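Flivo Workroom Guide
Section 4: Setting Up and Caring for the Sorting Table

Applies to the large brown tabletop and the small yellow crates supplied with it. Revised Aug 6, 2019. Section owner: Darcy Ruawai.

Read this section through once before you set up a table for the first time. After that, the numbered steps should be enough.

4.1 What you need

Two soft cloths, one for washing and one for drying
A bucket of warm water with a little dish soap
A dry hand brush
The felt pads from the Paewai hardware bag
The 92 cm spacing stick
One small yellow crate

Do not use furniture polish, oil or spray wax at any point. The top has a matte finish and polish leaves shiny patches that are very hard to get off. Crates also slide on a waxed surface.

4.2 Placing the table

1. Sweep the floor where the table will stand. Grit under a foot will make the table rock, and you will waste time adjusting feet that were fine to begin with.

2. Carry the table in with two people, one at each end. Do not drag it.

3. Use the spacing stick to check that there is 92 cm of clear floor along each side where people will stand or pass. If the room is too tight for this, put one short end against the wall and keep both long sides open.

4. Press down on each corner in turn. If a corner dips, turn the foot under that corner counterclockwise until it meets the floor. Then check the opposite corner again.

5. Tighten the lock ring on each foot by hand. A wrench will crack the ring.

Note: On Nukach floors, which have a soft top layer, the feet settle. Check the corners again after two days.

4.3 First cleaning

1. Brush the whole top with the dry brush, working away from yourself.

2. Wring the washing cloth out well and wipe the surface in straight passes. Standing water should never be left on the top, even for a short time.

3. Dry with the second cloth.

4. Wait 15 minutes before putting anything on the surface.

Caution: Do not use scouring pads or bleach cleaners. Both will take the color out of the top.

4.4 Placing the crate

The crate is meant to hold small parts while they are being sorted. It is light, so it moves easily if it is bumped.

1. Turn the crate over and look at the underside. Pick off any grit or dried glue.

2. If the crate will be moved often, stick one felt pad under each corner. Press each pad down firmly. The adhesive takes 18 hours to reach full strength, so fit the pads the day before if you can.

3. Set the crate down toward the far side of the table, a little left of the middle. Left-handed users may prefer it on the right.

4. Leave a clear strip between the crate and the table edge. A crate that hangs over the edge will be knocked off sooner or later.

5. Lift the crate when you want to move it. Pushing a loaded crate across the top is the most common cause of scratches.

Note: Do not stack crates more than 2 high on the table. Store the rest on the Girnivetti shelf or on the floor underneath, well back from where people put their feet.

4.5 Color and wear

The finish is a mottled reddish brown and no two tops match exactly. Variation from one part of a top to another is normal and is not covered as a defect. Most tables also pick up scuffs toward the center, where the work gets done.
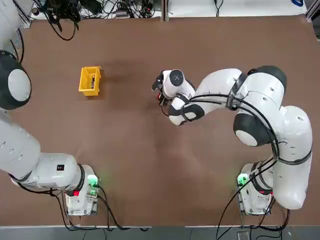 Before you report a dark patch, check whether it is a mark or only a shadow. Move any lamp that shines across the table and look again from the other side. If the patch moves or fades, leave it alone. If it stays where it is, try the following.

1. Wipe the patch with a damp cloth and dry it right away.

2. If it is still there, rub lightly with a clean dry cloth, following the length of the table. Stop if the surface starts to shine.

3. If there is no change, enter it in the workroom log with the date and the position on the table. Surface scuffs do not affect use.

Scratches you can feel with a fingernail are a different matter. Log those too, and keep wet work away from them until they have been sealed. Moisture gets in through a deep scratch and lifts the finish around it.

4.6 Regular care

Daily: Brush off the top. Empty the crate before the end of the shift.

Weekly: Wipe down as described in 4.3. Wash the crate in warm soapy water and let it drain upside down on a towel — not on the tabletop.

Yearly, in July: Check the feet and lock rings. Replace any felt pads that have gone hard or started to peel. Old adhesive comes off with a thumbnail and warm water.

4.7 If something is wrong

The table rocks: Repeat steps 4 and 5 in 4.2.

The crate slides: Wash the underside and dry it. If the crate has felt pads and still moves too easily, take two of them off, at opposite corners, and try again.

The surface feels sticky: There is soap left on it. Wipe twice with plain water and dry.

Spare pads and lock rings are ordered on the form in Section 9.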